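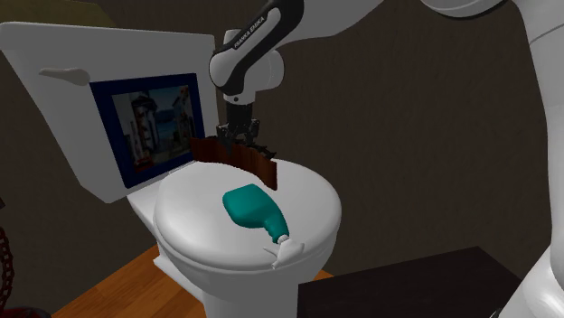
Simulation-based acceptance testing of household robots is the practice of judging whether a robot arm is fit for domestic chores by running it through computer-rendered rooms before, and sometimes in place of, trials in real homes. The tasks are ordinary ones such as clearing a surface, putting an item back on a shelf, or moving cleaning supplies in a bathroom. Supporters describe the method as cheap, safe and repeatable. Critics accept all of that and ask what exactly is being repeated.

The practice has no single governing rulebook. What exists is a patchwork of house rules, vendor checklists and shared codes of conduct, many of them written by the people whose robots are being judged. The best known of these among small developers is the Kushnir checklist, a set of 30 items covering scene setup, task wording, scoring and record keeping. It is widely cited and unevenly followed.

Background

Rendered rooms came into use for testing because real rooms are slow. A person has to reset a real bathroom after every attempt, and a dropped bottle of cleaner has to be mopped up. A simulated bathroom resets in a moment and never needs a new mirror. Developers can also run attempts overnight and in parallel, something few test apartments allow.

The early house rules dealt mostly with convenience: file formats, names for objects, how long an attempt may last. Questions of fairness came later, after published success rates began to turn up in sales material. Voltico, a maker of control software for robot arms, was criticized for a brochure giving a success rate from 3027 simulated attempts without saying how many different rooms had been used. The company later gave the number as 6.

What the rules usually cover

Task wording. A task should be written down before any attempt is made, in words a householder would use, with the end state spelled out. "Tidy the bathroom" does not qualify. "Put the spray bottle on the shelf, upright" does. The Kushnir checklist also asks that the starting state be recorded, including anything lying on top of something else, but it does not say who should check the record.

Contact and force. Most checklists set a limit on how hard the arm may press on fixtures such as sinks, tubs and toilet lids. The limits are enforced by the simulator itself, so they are only as good as its model of contact. Thin held objects are a known weak spot. A board or tray gripped at one edge may stay put in software when its real counterpart would twist in the fingers, and few of the rules ask for the friction values to be published.

Hygiene. This is the thinnest section of nearly every document. Some rules divide a home into kitchen, bathroom and other zones and forbid the arm from carrying an object between the first two without a cleaning step. In simulation the cleaning step is commonly a flag set to "done." Flulleo, a testing service, requires the arm to carry out a wiping motion before the flag may change. Whether the motion would clean anything is outside its scope.

Chemicals. Containers of cleaning products are supposed to be handled upright where possible and never squeezed at the trigger unless the task calls for it. Simulated bottles are typically rigid and empty, so a spill cannot happen and cannot be scored.

Stopping. A run must be ended if the arm leaves its permitted area or hits a fixture above the force limit. Ended runs are to be counted as failures. Several published reports have left them out of the total altogether, a habit the Kushnir checklist has forbidden since its first version.

Criticism

The longest-running complaint is that the rules measure obedience to the rules. Zewditu Moges, who reviewed 1290 logged attempts submitted to Flulleo, found that many runs passed every listed item and still left the room in a state no resident would accept, with objects set down in walkways or on closed lids. Her review recommended a final look by a person who had not read the checklist. Flulleo adopted the suggestion as optional.

A second complaint concerns lighting and clutter. Dim rooms, dark walls and glossy surfaces are allowed under most rules but seldom required, and a developer is free to test in bright, bare rooms alone. White objects against white fixtures are a frequent cause of trouble for camera-based systems. The Kushnir checklist mentions them in a footnote.

Priit Dambrauskienė has argued that the word "standard" should be dropped from such documents until they include trials in real homes. In a reply, the group behind the checklist pointed out that the word does not appear in its title. It does appear on the cover of the printed edition.

Defenders say that a weak rule still beats none, and that simulated testing catches gross errors early. There is fair evidence for the second claim. Evidence for the first is mostly anecdotal.

Relation to real-world trials

Most checklists advise that simulated results be followed by physical ones - advise being the operative word. The Kenwood trials, held in a set of furnished test rooms, were meant to supply a comparison between the two. The organizers released the simulated scores in October. The physical scores were described as being under review, and no date was given for them.

Comments (3)

tilework_dan
The part about ended runs is right. I used to log these and the "discarded" folder was bigger than the results folder.

M. Okell
Seems harsh on Flulleo. They at least publish the logs. Is there a link to the footnote about white objects? My copy of the checklist doesn't have it.

pallet9
Second edition, page after the scoring table. Easy to miss.

Related articles
Contact modeling in robot simulators
Domestic robot
Friction (simulation)
Kenwood trials
Kushnir checklist
Parallel gripper
Success rate reporting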